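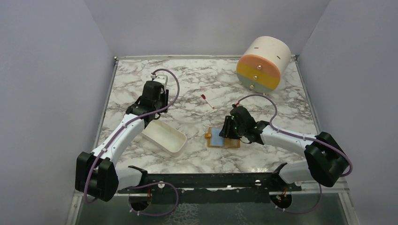 # Finding and fixing a cable snag that drops the gripper's grip

This page covers a fault we kept meeting on our two-arm cells: an arm lets go of a thin item partway through a task, with no error on screen and nothing in the log that looks wrong. On the Liltcombe cell it took us far too long to trace. The cause was the cable run, and the fix needs a hex key, some hook-and-loop ties and most of an afternoon.

The names Bellamy (left arm) and Zesis (right arm) are our own labels. Use whatever yours are called.

## What the fault looks like

- The gripper closes and reports closed.
- The arm starts to lift or turn.
- The fingers relax for a moment, and the item slips or falls.
- The gripper reports closed again before the next status check.

Hard, chunky items often survive this. Cards, sleeves and paper do not, so a card task is a good test.

## Before you touch anything

1. Stop the program and let both arms settle in the park position.
2. Press the emergency stop, then switch off at the wall. The stop button alone leaves the gripper supply live on our cells.
3. Wait two minutes.
4. Support the upper link with one hand before you loosen anything. These arms have no brakes and will drop.

Do not reach in with only one arm powered down. The other can still move into your space.

## Check the cable first

With the power off, move the arm slowly by hand through the whole task. Watch the cable at the shoulder and at the gripper. You want a loop that opens and closes freely at both. If it goes tight at any point, or rubs against a joint housing, mark the place with tape.

On Bellamy the cable went tight at the wrist whenever the gripper turned past 65 degrees. That pulled on the plug just enough to break contact.
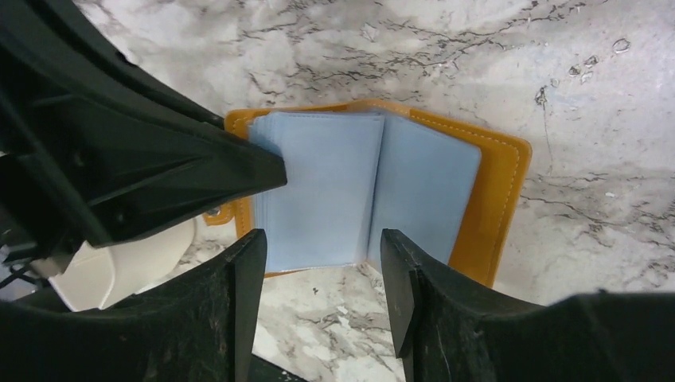

Xiomara Nguyen-Tran wrote to say that she had the same symptom at Gelgate, but with the cable perfectly slack, and that her trouble was a worn plug which only lost contact once the arm had warmed up. She suggests wiggling the plug gently at the end of a long run as well as at the start. It's a fair point, and I have added it to the steps.

## Re-route and refit

1. Unplug the cable at the gripper. Look for bent or dull pins. Replace the plug if you find any.
2. Undo the ties along the upper link, working back towards the shoulder.
3. Feed slack forward until the wrist loop stays open at full turn.
4. Refit the ties, snug but loose enough to slide a fingernail under.
5. Plug in, power up at low speed and repeat the full movement 3 times.

Don't use ordinary cable ties. Ours had bitten into the outer cover in two places.

## Test it 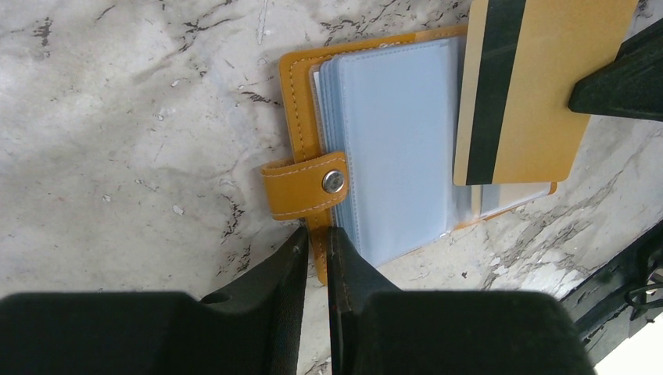

Run the test at quarter speed, with the log set to record gripper current as well as position. Position alone will hide the fault. We use the card holder because it asks for a light, steady hold, and a dropped card is easy to spot. The gold one, with the black stripe down its face, is a good choice as it shows up well against the pale blue sleeves. Look at the current for any dip while the card is held.

Do 7 runs from cold, then leave the cell working on something else for an hour and do another 7. If the current dips only in the second set, suspect the plug. If it dips at the same point in the movement every time, go back to the cable and look for your tape marks.

Check the ties again after a week. One of ours had crept towards the elbow by the Sunday and needed moving back.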